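The Hand That Wouldn't Let Go: A Fault Report on Our Sorting Simulation
Anastasia Karras and Evanthia Karras, Terkley project group

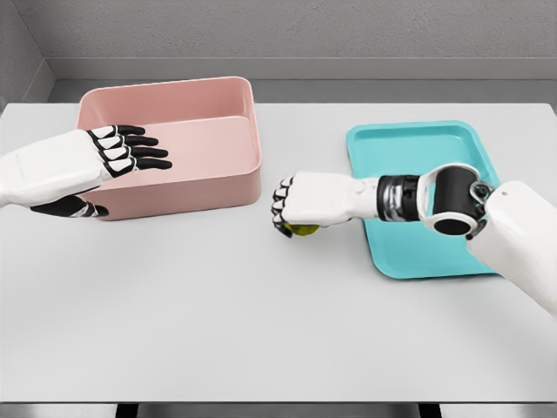 Student Project Reports, Issue 2, page 300

When we began in September we had a tidy plan, a fresh notebook each and a great deal of confidence, and we would like to thank everybody who was kind enough not to laugh at it. Our simulated two-armed robot was to pick small objects off a table and put them into a pink bin or a turquoise tray. We called the control program Skurkel, after a family nickname that neither of us can explain to outsiders, and for a good few weeks it behaved beautifully.

The trouble came in the long runs. Every so often the right hand would take hold of an object, travel to the proper place and simply keep its fist shut. The program, quite happy with itself, marked the object as delivered and sent the arm off for the next one, so the hand would come down on the table with something already in it. On the worst occasion it pressed so hard that the arm shook from end to end and the tray went sailing off the table (we did laugh, and then we felt rather sick, as we had hoped to try the same code on a real arm in the spring).

We spent far too long blaming the fingers. Evanthia was sure the grip was too strong and turned it down bit by bit, until things began dropping everywhere and we had a second problem to go with the first. I thought the objects were sticking to the fingertips, which can happen in a simulation if the contact settings are poor, and I lost most of a weekend to that idea. We were both wrong!

What we should have done first was read the log. Our Sarketti logging tool had written down 1,291 grasps by then, and once we had printed out the failed ones and spread them over the kitchen floor the pattern was plain enough. Skurkel allowed 400 milliseconds for the hand to open. If the left arm happened to be given a new order inside that time, the open command for the right hand was overwritten and lost, and the timer ran out just the same. The program never once asked the hand whether it had opened.

The mending was short work after all that. Each hand now has its own queue of commands, and an arm may not leave until the finger joints report that they are open. If no report comes, both arms stop where they are and a warning is printed. We then did 300 fresh runs and had no false deliveries, although the stop did trip twice for reasons we haven't yet got to the bottom of.

Mr Han has asked us to add a limit on downward force before we go anywhere near the real arm, and we agree with him. That work is under way, and the two unexplained stops are next on the list.

2021-02-28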